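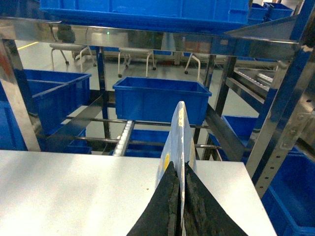

Skarus cell at the packing bench: foam-lined fingers, six months on

Posted by Damian Górecki, August
Print this page | E-mail this page

The Skarus is a two-finger picking arm sold for light packing work. Ours at Prundport serves a white bench backed by stainless racking, blue crates and gravity rollers. The trial covered 200 shifts.

Grip is the strong point. The foam takes up small errors in position, and thin card goods held on edge are rarely creased. The foam also wears. A set of pads costs 149 euros and lasted us 80 shifts on average, which is short of what I would accept on a bench tool. Changing them takes two hex screws and a few minutes.

Paper gift bags are a harder test. They lean, they spring open, and the printed faces mark easily. The arm placed 89 per cent of them without help.

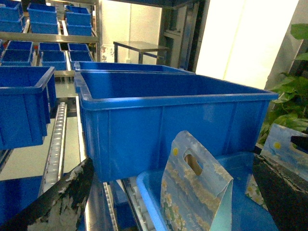 The remainder go to whoever is on the bench, and that has changed the job more than the speed has. Packers used to fill and close; they now load crates, clear mispicks and sign off pads. Grigore Costache, our shift lead, reports fewer sore wrists and more complaints of boredom after lunch. We moved to two-hour turns at the cell, and the complaints fell. Pay grades were not touched, although fault clearing is plainly a skilled task and should be graded as one.

The stop button is well placed. The fault messages are poor: "pick error" covers five different conditions, and new staff need a printed key.

Worth buying for flat goods. For bags, budget for a person nearby and spare pads.

Related items
Stasia label printer: long-term test
Sultana crate trolleys compared
Anti-fatigue mats for standing benches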